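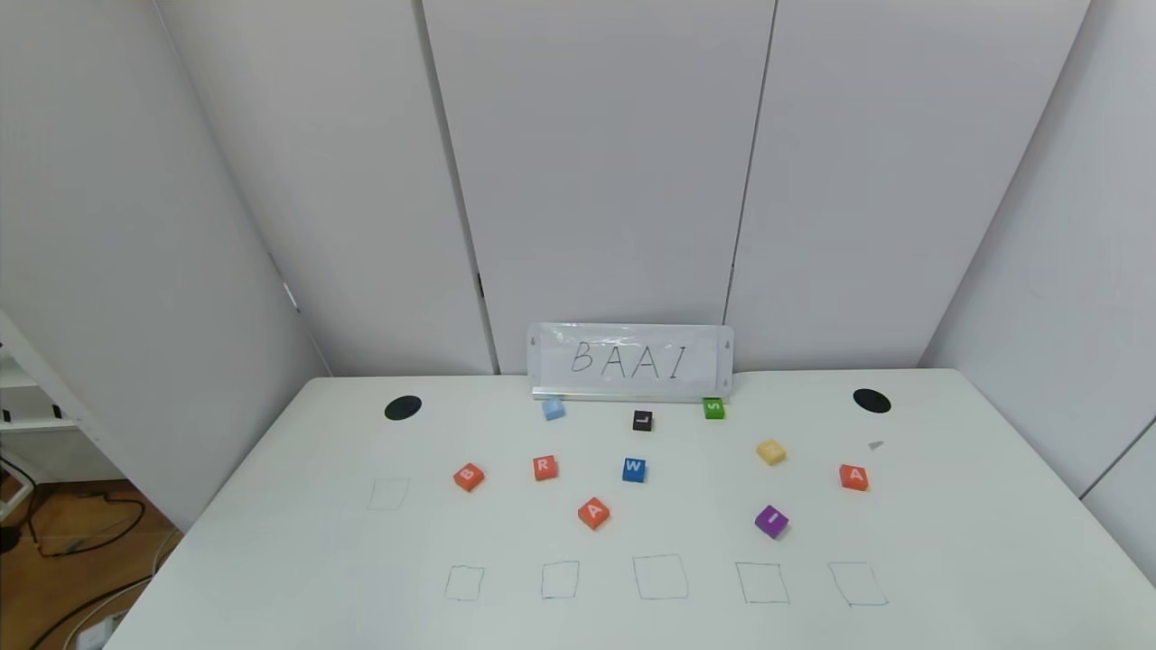

Figure 3. Table layout for the sorting task, with lettered foam cubes, marked squares and the word sign at the back.

4.2 Picking and placing lettered cubes

Clearing a table, putting cutlery in a drawer and loading parts into a tray all come down to the same step: pick up the right small item and set it down in the right place. We wanted a version of this step that could be scored without argument. In the cube task the sign gives a word, and the robot must find the letters, lift them one at a time and set them in the squares in reading order. Extra letters are left on the table as distractors.

The task has some properties that household work shares. Cubes lie at arbitrary angles, so the wrist has to turn before each grasp. Color is a poor guide, as cubes with different letters can have the same color. A word may also call for the same letter twice, and a policy that looks for "the A" has to go on and find the other one. The squares are drawn by hand and vary in size, so a fixed list of positions doesn't help much.

We ran 100 trials with the Fuvent policy and 100 with the Bandov baseline. Starting positions were drawn from the same list for both. A trial was scored as complete when every letter of the word stood in its own square in the right order. A cube touching the outline was accepted if more than half of its base was inside, and Bianka Fekete scored all trials from the recordings under this rule.

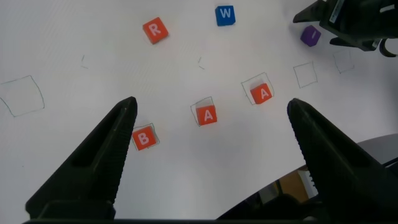
Placement was looser than we had hoped. Cubes often ended up against one side of the outline, and the offset tended to repeat within a trial, which points to a small calibration error at the wrist. For a word on a table this is harmless. For a shop-floor tray with tight pockets it would be a failure, and we expect the completion rates here to overstate what either system would do on such a tray.

The Fuvent policy completed 34 trials. Most of the rest failed on order — the letters were correct, but two had changed places. Dropped cubes were less common, and the foam is forgiving in this respect. The baseline seldom got past the second letter. A person doing the task by hand makes almost no errors and doesn't need to slow down for a repeated letter.

We don't read these results as showing that the chore is solved, even in this reduced form. The grasp itself is close to usable. Keeping track of which step comes next is the weaker part, and Section 4.3 looks at it with the longer Wasedar sequences.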